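Forkitz Boards > Bread and Baking > Sandwich loaf for toast, what's your flour?

crumbhopper
Joined in February, 212 posts

OK toast people, I need opinions! I've been baking a plain white sandwich loaf every few days and I'm finally getting slices that hold together under butter. Same dough each time: bread flour, milk, a spoonful of sugar, a bit of soft butter worked in at the end. I proof it in the pan until it just peeks over the rim and bake it with the lid off.

My question is whether anybody here goes half and half with all-purpose. My sister swears it makes a more tender slice. I tried it and got a lovely soft crumb, but it squashed flat when I cut it. Pictures first, then my recipe.
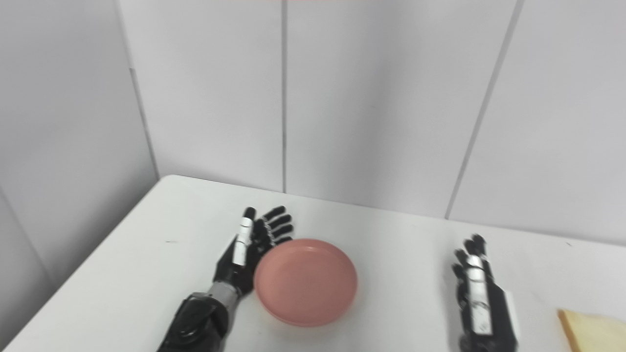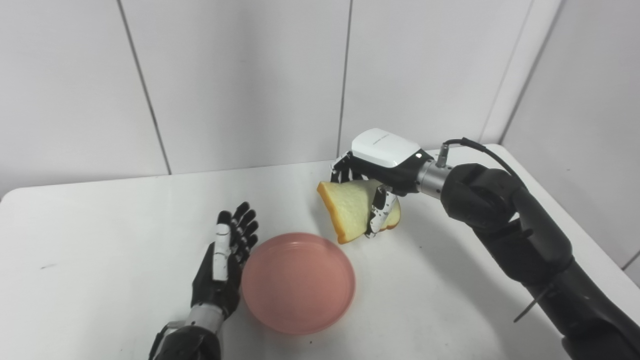
White table, white walls.

My current recipe

Bread flour, 3 cups
Warm milk, 1 cup plus a splash
Instant yeast, 2 teaspoons
Sugar, 1 tablespoon
Salt, 1 and a half teaspoons
Soft butter, 2 tablespoons

Knead until it stops sticking to the bowl, let it double, shape it tight, proof, bake until it sounds hollow. I take it out of the pan right away so the sides don't go soggy.

Voletcombe_Vi
2227 posts

Love this! Stay with bread flour all the way. The half and half thing is fine for dinner rolls, but for toast you want some chew in there or the jam goes straight through. And wait before you cut it!! I know it smells amazing. I leave mine overnight in a clean towel and the slices come out so much neater.

ovenmitt_lund

Overnight?? No way. Half the point of baking at home is the warm heel with too much butter on it. I cut mine after an hour and it's great. Use a long serrated knife and let it do the work, no pushing down.

Voletcombe_Vi
2227 posts

The heel, sure, I'll give you the heel. But he asked about slices that don't squash!

crumbhopper

She, but yes, I did ask that :) I probably cut it too early. My knife is a Zustar I've had forever and it could use sharpening too.

Ademir Falcão

All-purpose can work fine, you just need to knead longer and go easy on the milk. I do almost all my sandwich loaves with it. Try holding back a couple of spoonfuls of milk and adding them only if the dough feels stiff. Also, what size is your pan? If it's a big one the loaf spreads out and never gets that tall, springy middle.

ovenmitt_lund

Seconding the pan question. I switched to a narrower one and it was like a different recipe. Same dough, way better toast.

crumbhopper

Ooh, it's a wide one, my mom's old meatloaf pan. I never even thought about that! Two loaves this weekend then: one all bread flour, one all-purpose with less milk, both in a narrower pan if I can borrow one.

Voletcombe_Vi
2227 posts

Yes, do both! And leave at least one of them alone until morning, please. For me?

ovenmitt_lund

Cut the other one warm and report back. I know which one gets eaten first.

crumbhopper

Deal. Going to ask my neighbor about the pan now. Does anybody brush the top with milk before it goes in, or is melted butter after baking better?

Ademir Falcão

Butter after, while it's hot. Softer crust and it smells wonderful.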